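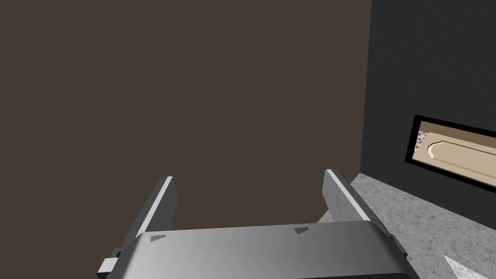
2 min read

Itcombe: progress report to Fultden
Prepared by Ritu Garg, production lead
3/15/24

1. Status

Itcombe is a single-player, top-down adventure game for PC. This report covers the second funding period. The vertical slice is complete and the build has been uploaded to the Fultden share. Work is on schedule except for save handling, described in section 3.

2. Completed work

Overworld. The map now uses a grid of 100 screens. All of them can be walked end to end, though the northern marsh still has placeholder tiles. Screen transitions were rewritten after the first milestone review and no longer drop player input during the scroll.

Dungeons. Two are playable from entrance to boss. Ditte Þorgeirsson has finished the layout documents for the third, Vídalín, and block-out has begun. The water level puzzle in the second dungeon was simplified. Testers were reaching the lower floor without the key and could not get back.

Dialogue. The script stands at 700 lines, all entered in the string table. Gudrun Gerlach is editing for length, as many lines overflow the text box at the larger font setting. German text will need a third row in the box, and the layout change is in the current sprint.

Audio. Overworld and village themes are final. Battle music is a draft.

3. Open issues

Saves made inside a dungeon restore the player's position but not the state of moved blocks. Mingxuan Shen traced the fault to the order in which room data is loaded. The fix changes the save format, so saves from earlier builds will not open. We propose to accept this before the public demo and freeze the format afterward.

Frame pacing on the low-end test laptop is uneven in rooms with more than 50 active sprites. Only the market square is affected at present. Guard and crowd sprites will be batched there.

Controller remapping works but does not persist after the game is closed. Low priority.

4. Budget

Spending is within the approved amount. The Dromard testing contract was invoiced in full this period. The unused portion of the localization line is carried forward, with no change requested to the total.

5. Next period

- Vídalín playable without final art
- Save format frozen
- Larger text box in all languages
- Public demo build ready in June

Brynhildur Riis will send the updated task list and the tester notes separately. We need Fultden's decision on the save format change before the demo branch is cut.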